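Flinder Street Studio: Photo Gallery

The studio takes up the ground floor at 621 Flinder Street in Dilcombe. It is let by the half day for fittings, small meetings and workshops. Furniture can be moved, but please put it back before you leave. The pages below go through the space in the order you reach it from the street.

Entrance
Ring the bell marked Zirnico. The door code is sent with your booking and changes every October.

Kitchenette
Kettle, fridge and sink, shared with the Durrani office upstairs. Cups are in the cupboard over the sink. Label anything you leave in the fridge.

Storage
Folding chairs are kept behind the sliding door, enough for a group of 10. Return them to the same rack.

Lounge and meeting area
Most people use this part for client visits. The marble table stays where it is, as it takes 3 people to lift.

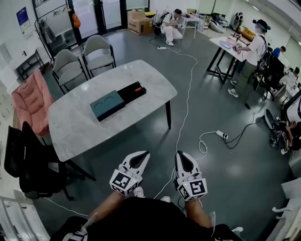
The marble table with the two gray chairs behind it, the pink armchair to the left, and the clothes rack by the glass door.

The rack may be used during your booking. Bring your own hangers if you need more than a few.

Bookings
Half days start at 7 in the morning. Write to Attila Szűcs at the front office to arrange a visit or ask for a floor plan.

Page updated 8 August 2024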